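Repair mornings return to the Farach Rooms

The repair mornings start again in January, after the break for the heating works. They will be held in the Farach Rooms in Stostton as before, from 10 in the morning until 1 in the afternoon. The side entrance on Atallah Lane is the one to use. The front doors stay locked until the new lobby floor is finished.

There will be 6 benches this time, one more than in the autumn. Two are kept for electrical items, one for sewing and the rest for furniture and general mending. You can book a half-hour place by ringing the Edon office or by putting your name on the sheet by the kettle. Walk-ins are welcome but may have to wait, and in the last half hour we can only take small jobs.

Please bring one item per visit. If it has a plug, bring the lead as well. Lamps and radios are fine, and so are toasters if the crumbs have been emptied out at home. We can't take microwaves or anything with a gas fitting.

Prices have not changed. There is no charge for the repair itself, and parts are sold at what we paid for them. A plug fuse is 30p and a pair of plain steel hinges is £5. The donations tin has now passed £1000 since we began, and the money has gone on a second sewing machine, a bench vice and a proper set of clamps. The old clamps are in a box under the stairs if anyone would like them.

Hiba Haddadin will be running the furniture bench again. She asks that people don't glue a loose joint before bringing it in. Old glue has to be scraped out before new glue will hold, and a joint that has been filled with the wrong sort can take the whole half hour just to clean. If a piece has come off, put it in an envelope and tape the envelope to the item -- not the piece itself, as the tape lifts the finish.
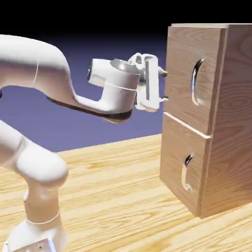
Cupboards and drawers made up a good share of the autumn's work, and most of the trouble was with doors that had dropped or stuck. Before you book, open the door halfway and lift it gently by its outer edge. If it moves up and down, the hinge screws have probably worked loose, and you can often put that right at home with a matchstick, a dab of wood glue and a slightly longer screw. A small wooden cabinet, one that could stand on a worktop like the one shown, can be brought in whole. With a wardrobe or dresser, bring the door and its hinges and leave the rest at home. Measure the opening first and write the height and width on a slip of paper.

The sewing bench is short of dark thread and of zips in the longer lengths. Spare ones can be left at the Edon office at any time it is open. We also need someone who can sharpen scissors, as the person who did this has moved away.

Tea is 50p, and cake when there is some. Parking behind the Rooms is for people carrying heavy items only -- please use the road if you can.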